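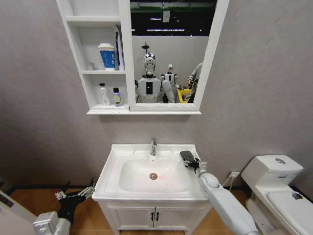 Run 192

The entry rules for the course competition allowed one bathroom, one robot and two arms. The bathroom was gray-walled, with a vanity, a toilet and a mirror cabinet, and it had been assembled at the Hurov end of the lab in December. The mirror was the part Dilani Karunaratne objected to. She had filed the objection on the form provided. It was returned with the word "noted."

The task was to take a small object out of the basin and place it on the open shelves, next to the cup with the blue band. Each team had 4 minutes per run. A run ended when the object was on the shelf, when time expired, or when the operator pressed stop.

Dilani's team had 3060 recorded demonstrations and a policy named Unard. Pin-yu Cheng had trained it. Po-yen Liao kept the log.

Run 189: timeout.
Run 190: timeout.
Run 191: operator stop. Left gripper raised, fingers open, no command issued.

"It's looking at the mirror again," Pin-yu said.

"It doesn't look at things," Dilani said. "It has an input."

"Then the mirror is in the input."

She pulled up the attention map. The weight sat on the reflection of the chrome head, with a smaller patch on the white robot beside it. The basin received almost nothing. She tried masking the glass. With the mask on, Unard reached for the faucet and stayed there until the timer ran out.

Po-yen wrote that down and asked whether the mask should stay.

"Take it off," Dilani said. "It's worse."

Isabelle Paquette came over from the judging table with her clipboard. She wanted to know if they were requesting a reset. They had used seven and were permitted no more. Dilani said they were not requesting a reset. Isabelle initialed a box and remained standing where she was.

Pin-yu lowered the approach speed and loaded the checkpoint from 27th December, which had scored poorly in simulation. Dilani asked why that one.

"It was trained before we cropped the top of the image."

"So it gets the ceiling lights too."

"It gets everything."

Dilani read the config through twice and found no reason to refuse. Po-yen typed the run number. She pressed start and kept her hand beside the stop button.

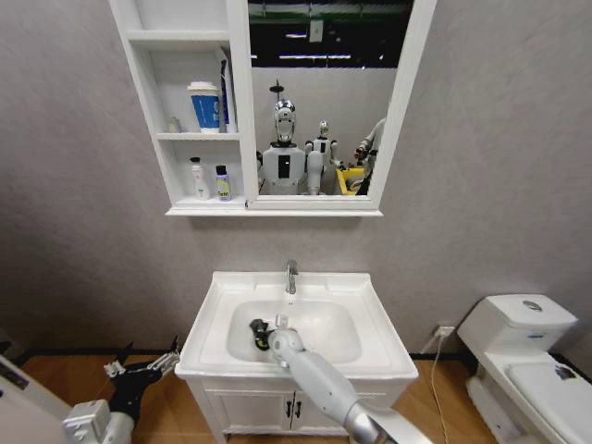
Run 192. Gripper in the basin, object held.

"Time?" Dilani said.

"Enough," Po-yen said.

Isabelle reminded him that the log required a number. He entered one. The left arm had not moved from its corner, and Pin-yu asked if that counted as a fault. Isabelle turned to the second page of the rules and began to read.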